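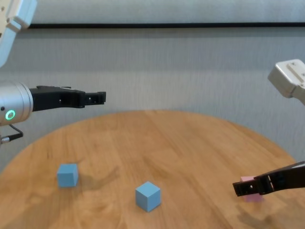 Nutlow Round Tables: Frequently Asked Questions

What is the top made of?
Solid wood. The grain shows through the finish, and the light and dark lines differ from one table to the next. We can't match a grain pattern to a photo or to a table you already own.

What sizes do you carry?
The Nutlow comes in two diameters, 36 inches and 48 inches. The larger one seats 4.

Can I choose the color?
The round top is sold in the warm orange-tan finish only. The Viteck benches can be ordered in the same finish. Wood darkens over time, so a bench bought later may look lighter at first.

How do I clean it?
Wipe with a soft damp cloth, then dry it. Don't use bleach, scouring pads or spray polish with silicone.

My kids play with blocks and small toys on the table. Will it scratch?
It can. Painted or foam cubes are usually fine. Hard plastic corners and metal parts will leave marks if they are dragged. A felt mat helps.

How do I fix a light scratch?
Rub a little Presus wax along the grain, leave it for an hour and buff. Deep scratches need sanding – call the shop before you try it.

Can I put hot dishes on it?
Use a trivet. Heat leaves white rings that wax won't remove.

Does it need to be put together?
Yes. The base bolts to the underside of the top. Lay the top face down on a blanket and have a second person help you turn it over. Tighten the bolts again after a month.

Do you deliver?
Within 70 miles of the Magaña Street store. Outside that area we ship by freight, and the driver leaves the box at the curb.

What if it arrives damaged?
Keep the packaging and send us pictures within 4 days. Write your order number in the subject line.

Last updated May 20, 2023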